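课程项目报告：助力带与正反握对硬拉组内杠铃速度衰减的影响

所属课程：运动训练测量与评价
报告人：Solange Gosselin
测试地点：Nonham 力量房

摘要
本项目比较助力带与正反握两种握持条件下，高强度硬拉组内平均向心速度的变化。受试者来自 Gasincombe 力量举队，测试在四月完成。首次重复的速度在两种条件下接近，差异集中在一组的后段：使用助力带时速度下降较缓，正反握时下降较快，且个体间离散明显增大。握力基线较低的受试者差异更大。受样本和器材限制，结论仅适用于本队现有训练水平。

一、选题背景
力量举比赛不允许硬拉使用助力带，日常训练中则普遍使用。队内训练计划以速度损失作为停组依据，但计划表没有规定测速时的握持方式。同一名队员，戴助力带测得的速度损失较小，换成正反握后可能提前触发停组，周训练量随之变化。教练据此调整负荷时，难以区分下肢与背部疲劳和握持疲劳。
已有的课程资料多讨论助力带对最大重复次数的影响，对组内速度曲线涉及较少。本项目只处理后一个问题，不讨论长期使用助力带是否削弱握力。

二、器材与设置
1. 测速设备为 Drutar 拉线式位移传感器，固定于杠铃左侧套筒内缘正下方，拉线与地面垂直。每次测试前用标准量杆校验行程，校验不通过则重新调整底座。
2. 杠铃与杠铃片为 Bondarchuk 训练套装。杠铃滚花中等，测试期间未更换。
3. 助力带为棉质单环式，统一由测试组提供，绕杠圈数一致。
4. 镁粉不限用量，两种条件下均可使用。腰带由受试者自选，前后两次保持一致。
5. 握力基线用手持式测力计测量，左右手各测若干次，取最大值。

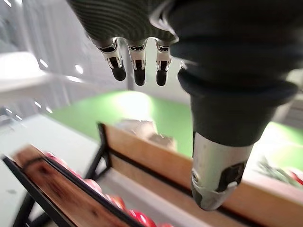

图1 并排朝下的三指，指尖为黑色

三、测试流程
受试者到场后先完成统一热身，内容包括髋关节活动、空杆罗马尼亚硬拉和递增负荷硬拉。热身中的最后一个递增组采用当次测试的握持方式。
每名受试者参加2次测试，一次使用助力带，一次使用正反握，顺序随机。两次测试之间安排足够的恢复时间，期间不进行下肢大负荷训练。工作负荷为个人最大力量的90%，该数值来自测试前的队内摸底，未使用速度推算值。
每组目标为5次重复，从静止杠铃开始，每次落地后停稳再拉起，禁止反弹。以下情况提前结束该组：杠铃脱手；腰背姿势出现明显改变，由保护人员叫停；受试者主动放弃。提前结束的组保留已完成的重复，并在记录表中标注原因。
口令由同一人给出，内容固定。测试中不向受试者反馈速度数值，避免其根据屏幕读数调整发力。

四、数据处理
传感器导出位移与时间两列数据。先做低通滤波，再由位移差分得到速度，以速度由负转正并持续上升的时刻作为向心阶段起点，以位移达到峰值的时刻作为终点。平均向心速度取该区间的算术平均值。
队内历史记录与本次测试合并后，共有超过2000条单次重复数据，其中历史记录仅用于检查滤波参数是否合理，不进入两种条件的比较。
速度损失的定义为：组内最快一次与最后一次的平均向心速度之差，除以最快一次的数值。之所以采用最快一次作分母，是考虑到部分受试者的首次重复启动偏慢，第二次才达到最高速度。
统计部分采用受试者内配对比较，提前结束的组另行列表，并做敏感性分析，即分别在保留和剔除这些组的情况下重复计算。

五、结果
首次重复的平均向心速度在两种条件下没有表现出一致方向的差别，个体曲线互有高低。
自组内中段起，两条平均曲线开始分离。使用助力带时，速度大体呈线性下降；正反握时，下降幅度在末段加大。剔除提前结束的组后，分离仍然存在，但幅度缩小，说明一部分差异由脱手前的最后一次重复贡献。
提前结束的情况以正反握条件居多，记录原因主要为手指逐渐松开。助力带条件下的提前结束均由姿势改变引起。
握力基线与两种条件下速度损失之差呈负相关，即握力较低者从助力带中得到的差额较大。受样本量限制，这一相关仅作描述，不作推断。
位移曲线的形状同样值得记录。正反握条件下，部分受试者在杠铃过膝附近出现短暂平台，速度先降后升；同一批受试者使用助力带时，该平台较浅。仅凭单侧位移数据不能判断平台来自握持松动还是杠铃的水平旋转。
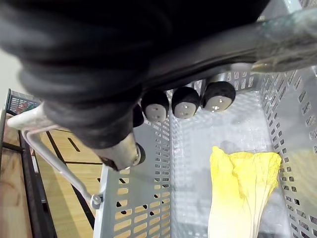 Volodymyr Pylypenko 在中期讨论中提出，正反握时反手一侧的肩部位置与正手一侧不同，杠铃可能绕竖直轴轻微转动，拉线若只装在左侧，读数会混入这部分运动。他建议左右各装一台传感器，取均值后再计算速度，并把反手侧作为一个变量登记。

六、讨论
上述意见指出了本设计的主要缺陷。测试时只有一台 Drutar 可用，反手侧由受试者按习惯决定，记录表中虽有登记，但左反手人数过少，无法分层。后续若能借到第二台设备，应优先补测这一项。
从训练应用看，以速度损失停组时，握持方式需要固定并写入计划表。若某阶段以下肢和背部刺激为目的，可统一使用助力带，停组阈值按助力带条件单独设定。赛前阶段宜恢复比赛握法，此时阈值不能直接沿用前一阶段的数值，应重新测定。
另一个问题是锁握。队内有少数队员比赛时采用锁握，本次测试要求其改用正反握，这部分数据可能高估其握持疲劳。按现有记录无法校正，只能在解释个体结果时注明。
组间休息对结果的影响也未单独考察。测试按队内惯例由受试者示意后开始下一组，间隔长短不一，虽有计时，但未作为协变量纳入。

七、局限
受试者均来自同一支队伍，技术风格接近，传统硬拉占多数，相扑硬拉样本不足。传感器为单侧安装。助力带条件下受试者知道自己不易脱手，心理因素无法排除。负荷只设一个水平，较低强度下两种握法的差异是否存在，本项目没有数据。

八、后续工作
（1）双侧安装传感器，补测正反握与锁握。
（2）固定组间休息时间，将其写入流程表。
（3）在组前和组后各测一次握力，以握力下降幅度代替单一基线值。
（4）整理滤波参数说明，与原始数据一并存入队内共享目录，文件命名沿用测试记录表的编号。

附：记录表字段
受试者编号；握持条件；反手侧；硬拉站姿；工作负荷；完成次数；提前结束原因；逐次平均向心速度；组间休息；握力左；握力右；备注。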